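Print this page
E-mail this page

Bench notebook, Pruvmont room
September 2020
Entry by Mebrat Kassa

Kitchen set is out on the white table. Keeping the layout simple until the Raller list is agreed. Large plate goes at the back, ketchup lying on it, small blue bowl to the left with the orange in it. 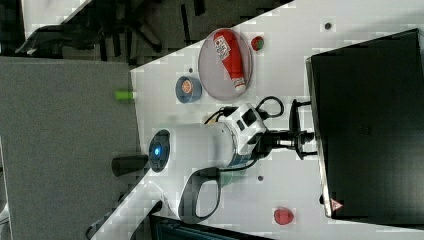 Budget for props is 3,000 for the year and covers the Onyeka order too. No more play food before April.

Banana stays in the middle with the peel open. Colander on the left, long side running front to back.
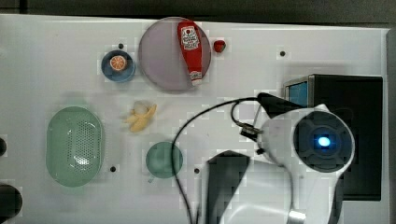

Table from overhead, orange in the blue bowl, ketchup on the large plate.

Names on the list need fixing. Kistero's sheet says "strainer" in one place and "colander" in another. Use colander. Bottle is "ketchup" everywhere, never "sauce".
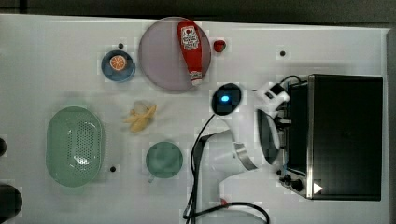 Colander on the left, peeled banana below the blue bowl.

Asked Raller whether the strawberry should have a set place. No answer yet. Leave it out of the written layout for now.
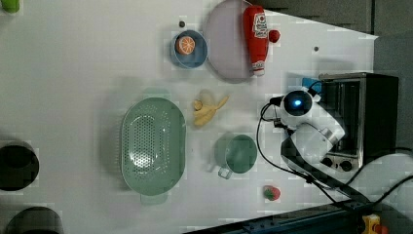

To do: wipe the table, copy the layout onto page 2 of the binder, send the corrected names to Kistero.

Print | E-mail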